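Bilteo sorting tray, two months in

Reviewed by Noemi Pennington
2025-03-19

I bought this tray in November to deal with the mess on my sewing table. Before that I was using a cookie sheet, and pins rolled off it every time I bumped the leg of the table. The Bilteo cost a little more than I wanted to spend, but it was the only one in the store with walls high enough to matter.

It went into a drawer over the holidays and I have used it most days for the last two months. It holds bobbins, clips, chalk, a seam ripper, and whatever pieces I've cut for the next step. The floor is flat, so small parts stay where you put them. Picking up a single pin is harder than it should be. I keep a magnet next to it for that.

I tested the weight limit, more or less by accident. I had 900 grams of upholstery tacks in it and carried it to the other room with one hand. It bent some in the middle and went back to its normal shape when I set it down. I would use both hands for anything heavier.

Cleaning is easy. Chalk dust wipes off with a damp rag. Fabric glue came off the floor with warm water and a fingernail, but glue in the corners took a toothpick and some patience. The box says to keep it out of the dishwasher, and I have.

Two complaints. The bottom is slick, and on a smooth table it slides when you reach across and catch the rim with your sleeve. I put shelf liner under mine. It also doesn't stack with anything, including a second Bilteo. My sister-in-law Idalina has one and we tried it. They sit crooked and the top one tips.

I looked at the Zotuvard tray too. It has dividers that come out, which I liked, but the walls are low and the one I handled had a rough seam along one side. If you sort beads or buttons by color, the dividers may be worth it to you.

I'd buy the Bilteo again for sewing or small repair jobs. For a kitchen drawer, get something narrower.

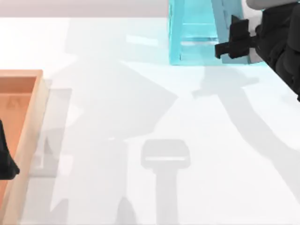 An orange-brown tray with a lighter rim, on a white tabletop.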